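4.2 Kit under review

The Grekasine kit is sold by Grabner as a complete package for recording manipulation demonstrations by hand. It has two hand-held grippers with a camera on each, spare finger pads, printed markers and a license for the Junari processing software. No robot arm is needed while recording. We bought one kit at list price and used it in our lab at Flumolstead through August. The vendor had no part in the tests and did not see the results before submission.

Both grippers have black finger plates with orange pads and square black-and-white markers, which Junari uses to estimate the finger opening. Tasks were recorded on a wooden tabletop in front of a black cloth with large colored letters attached to it. Household items such as a folded towel, a toaster and a bottle were used (Figure 3a).

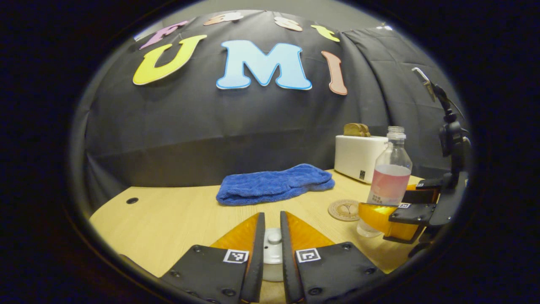
Ambros Wieser objected that a kit sold for home and kitchen data should be judged away from a bench, and that any score we gave it would flatter the tracking. We accept this in part. The numbers below apply to bench recording only, and we make no claim about rooms with poor light or bare walls.

Two operators recorded 300 demonstrations. Junari rejected 23 of them, most often for lost tracking when a gripper was turned quickly toward the ceiling. The rejection message gives a reason code but no time stamp, so the operator has to replay the whole recording to find the fault. Changing the finger pads took 5 minutes per gripper with the supplied hex key.

Transparent objects were included because the product sheet lists them as supported. In Figure 3b a glass bottle with a pink label, half filled with a milky white liquid, is held low on the body between the ribbed pads. Both markers are in view on either side of the base. A mug lies on its side on the tabletop, with droplets on the wood near it. Liquids call for some care, as the manual gives no splash rating for the grippers and Grabner did not supply one when asked.
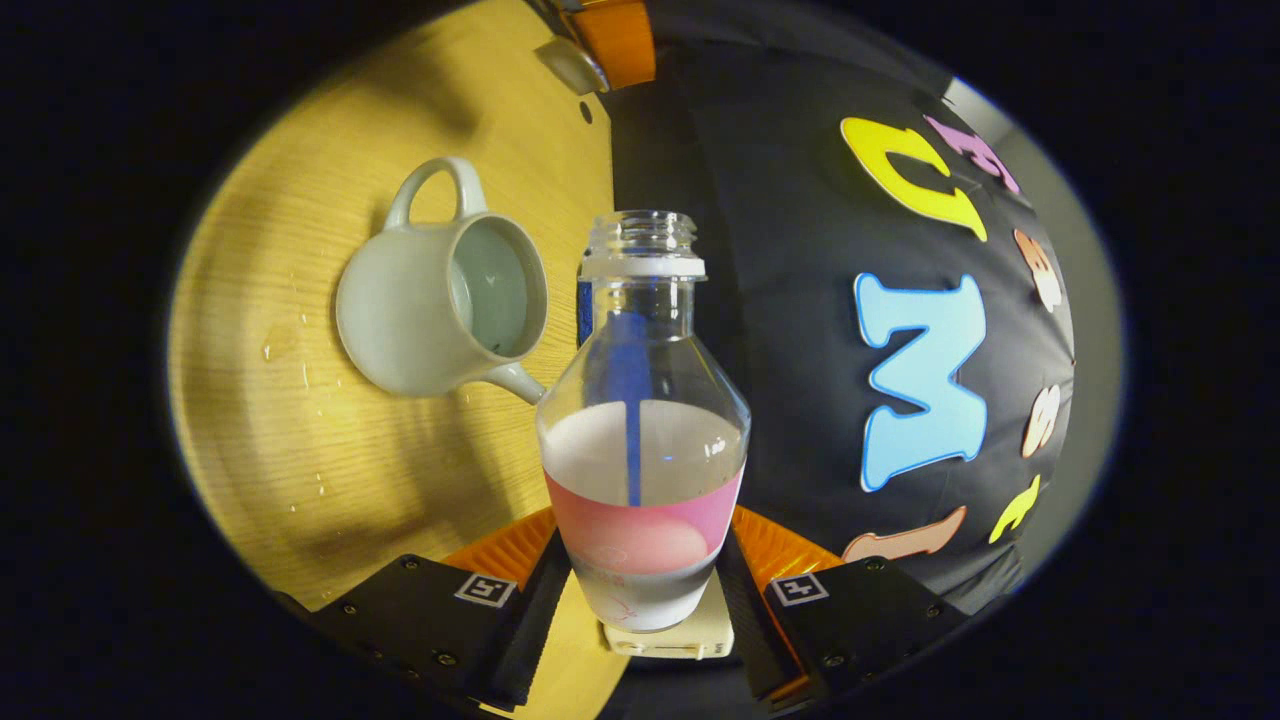 4.3 Cost and support

The software license is renewed yearly and covers one workstation. A replacement pad set costs 99 euros. Amedeo Farina handled our two support requests; the first was answered the same day and the second, sent on a Friday, was still open when we returned the loan workstation.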